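**Whiteboard ghosting after a long weekend**

**mollska_fan** - 2025-04-06
Our board at the Cellthorpe office keeps gray shadows if writing stays up more than 3 days. Is the surface shot, or is it the markers?

**tallgrass26**
Markers. Go over the old line with fresh ink and wipe right away. I leave a test mark overnight before I blame any board. 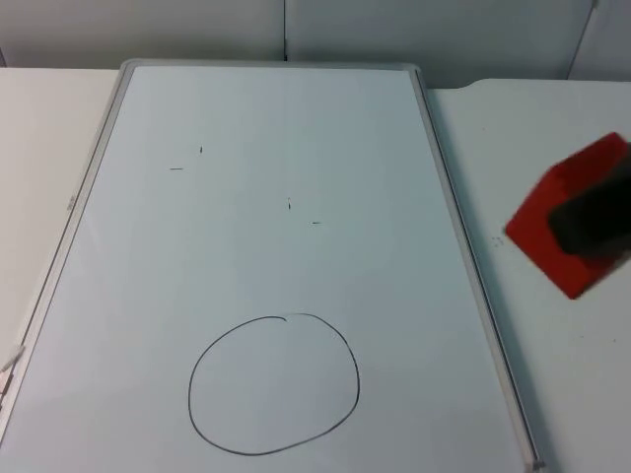
If it wipes clean in the morning, keep the board and buy better pens.

**deskrat600**
Disagree. Cheap melamine wears out by itself. Ours was done by January - new pens changed nothing.

**mollska_fan**
Trying new pens first.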